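Strap Handling Study: FAQ

Last touched in October. Ask Hawi Jemal if something is missing.

What is this?
A two-arm method for straightening and buckling webbing straps. We call it Hitero. The arms learn from human demos, then run on their own.

Why straps?
Because they're awful. They fold, twist, hide their own ends. Rope work has been done a lot, flat webbing less. It has a face and a back, so one twist in the wrong spot and the buckle won't line up.

How many demos did you train on?
411 in the final set. Started with 200, which got us decent straightening and terrible buckling. The extra ones are mostly buckle approaches, recorded by Kalkidan Abdella and Gadisa Tesfamariam.

What's the result?
83 successes out of 100 trials on straightening. Buckling is lower and we're not quoting a number until the reruns are finished. Please don't quote one from the old slides either.

What counts as a success?
Strap flat on the table, no twist left, both ends reachable. Time limit applies. A drop is ok if the arm picks it up again by itself. A human hand in the cell = fail, no exceptions.

What was the baseline?
Eron, our earlier single-arm policy. Same straps, same start poses. It tends to drag the whole pile sideways instead of opening it.

Why two arms?
One holds, one pulls. With a single gripper the loop just follows you around. The policy picks which arm holds, we dont hard-code it. Left and right swap roles mid-run quite a lot.

Do you clear the table first?
No. Tools and trays stay out during trials, on purpose. A clean table gave us nicer scores that didn't carry over to the other bench.

What does the setup look like?
Two arms on a front rail, white table, patterned walls on three sides. Black straps for all reported trials.

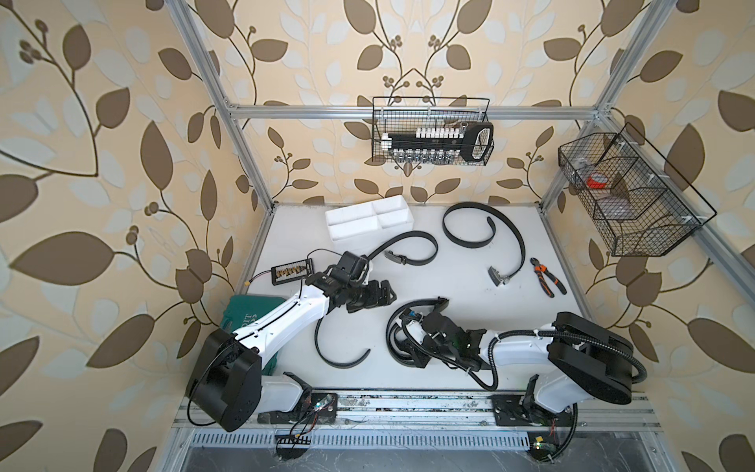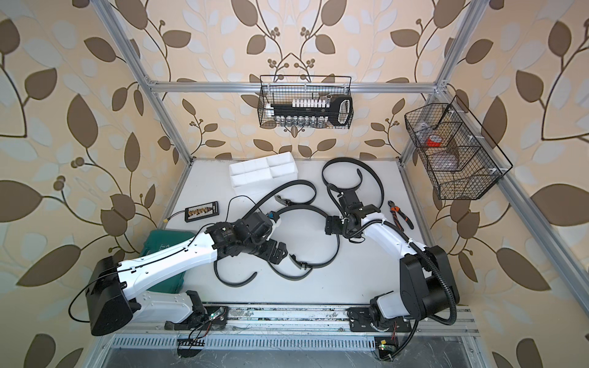 Does it work on other colors?
Untested. Yuzuki Kuroda has a small set with lighter webbing, not labeled yet.

What fails most?
Stacked loops. The gripper takes two layers when it wanted one, then pulls, and you get a tighter mess then before. Second worst is a buckle lying face down.

Can I get the data?
Internal only for now. Request goes to Wubit Tufa, say which split you need. The Hirkden split has bad timestamps, skip it.

Can I run it on my own arms?
Probably, with new demos. Weights alone won't transfer, we tried on the Imhof bench and it missed nearly every grasp until we recalibrated.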